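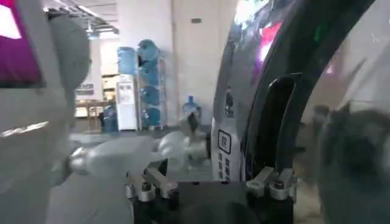
Our bottles never land in the same place twice, and the old arm needed every one of them standing up straight. One of our readers wrote that to us in May, and it's a pretty good summary of why so many small shops give up on robot picking. Lined-up parts are easy. Light, clear things lying on their sides are a headache, and a clear plastic bottle is about as mean a test as you can give a machine with a camera on its wrist. You can see the floor right through the thing!

So we were happy to spend time with the Skumirura wrist kit from Rolen, a bolt-on camera and two-finger gripper set for service robots and light arms. Last updated June 3, 2026.

What comes in the kit

Gripper base with two finger mounts
Wrist camera and bracket
One pair of rigid fingers, one pair of soft fingers
Cable set, 50 inches
Hex keys, spare bolts and a printed setup card
Wokeo control software, one seat

The finger mounts are our favorite part. Each finger bolts onto its own mount, so you can swap one side and leave the other alone. We ran a soft finger against a rigid one for a while, just to see, and it did better with thin plastic than either matched pair (your bottles may not agree with ours, so try all three setups).

Camera

Rolen puts the camera low and close, looking out past the gripper base. That means the mounts are always in view along the bottom of the picture, and the software uses them as a fixed reference. If the bracket gets bumped, Wokeo notices that the mounts have moved and asks you to run the short calibration again. It takes 10 minutes the first time and a lot less once you know the steps.

The view is wide enough to take in a good part of the room, too — far more than the thing you want to pick up. A white dispenser with a blue jug on top, a wire rack with more jugs, a wooden table way off to the left: all of it can end up in the same shot as one small bottle. The kit lets you draw a work area and ignore everything outside it. Use that feature! Our pick rate climbed as soon as we did.

Glare and clear plastic

Glossy surfaces are still the weak spot. Bright ceiling lights bounce off shiny panels and screens, and anything see-through picks up the color of whatever is behind it. Wokeo has a setting called Clear Items that slows the approach and looks again from a second angle before closing the fingers. In our log of 261 tries with empty bottles, the misses mostly came with that setting turned off. With it on, the arm is noticeably slower, and we left it on anyway.

Fit

The kit mounts on the Mekonnen 6 and on any arm with the same wrist plate. Older plates need the adapter ring, sold separately. Check the clearance next to the robot's own body before you order — on a machine with a wide side panel, the wrist can't turn quite as far inward with the camera bracket on.

What we'd change

A longer cable, please. The soft fingers pick up dust and need wiping down more often than the setup card suggests. And the calibration sound is very loud, with no way to turn it down that we could find.

Spares

Soft fingers, pair
Rigid fingers, pair
Bolt pack
Adapter ring for older wrist plates
Camera bracket

All spares ship from Rolen within 6 business days.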